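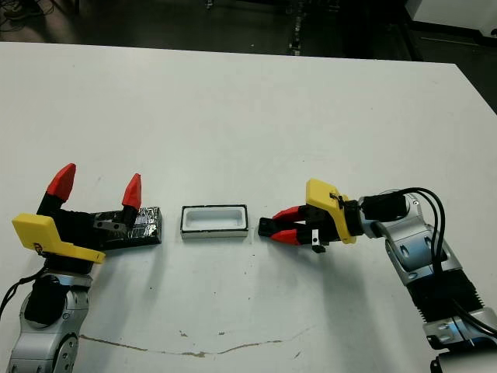
Sneha Agarwal buys trays. Small ones mostly, white, with a dark rim if she can get it. She has been at it five years and the collection stands at 156, which she knows because she wrote them all down in March when there was not much else to do.

We talked by phone. I had a bad line and she had a kettle going.

"Everyone wants to know why trays," she said. "I don't have a good answer. I like a thing with low sides. You put stuff in, you can still see it."

The first one was a Skunberg, bought at a church sale, chipped at one corner. She paid next to nothing. It lives by her front door and holds keys, a tape measure, two pens that work and one that doesnt. After that came a run of Strebel pieces, older and heavier, the rims painted by hand and often a bit wobbly on the long side.

"You can feel the wobble with your thumb. The later ones are perfect and I like them less."

Does she use them? Most, yes. Buttons in one. Stamps. Screws from a chair she took apart and hasn't put back together – that tray has been on the sideboard since last summer. The rest are stacked in a closet with brown paper in between. No bubble wrap, she says, it leaves marks on the older finishes.

Her table is white too. Every tray goes onto it when it arrives, in the middle, nothing near it, and stays there a day or so. Only then does she decide on a spot.

"A white tray on a white table, all you get is the rim. Just this dark line. And a little shadow if the light's coming sideways. I could look at that for a long time, my sister thinks I've lost it."

The sister may have a point. But I tried it at home after we hung up, with a soap dish, and sort of got it.

Size matters to her a lot. Rectangular, small enough to pick up with one hand. Anything you'd carry drinks on is out. "That's a serving tray, different animal." Round is out as well, with one exception, a Cuvo she was given and cant bring herself to part with.

Most of what she knows about makers comes from Rosalie Lüthi, who sold her a batch of 80 in one go when she moved to a smaller place. Sneha drove over with a borrowed station wagon and they spent the afternoon on the floor sorting. Lüthi still calls when she spots something. The two of them disagree about Midix, which Lüthi calls cheap and Sneha calls honest.

"It's enamel on thin metal. It dents. Fine, it dents! It was made for a desk drawer."

On cleaning – warm water, a drop of dish soap, soft cloth. An old toothbrush for where the wall meets the bottom. Dry the rim first, that's where rust starts on the metal ones. Never the dishwasher, she ruined a Strebel that way and still brings it up.

Is she done buying? Long pause. Kettle clicks off.

"There's a seller who has one with the black edge all the way around, no chips, he says. I asked for a picture of the underside. He hasn't written back."

She'd give it until the end of the week, then ask again.

Posted 4/20/20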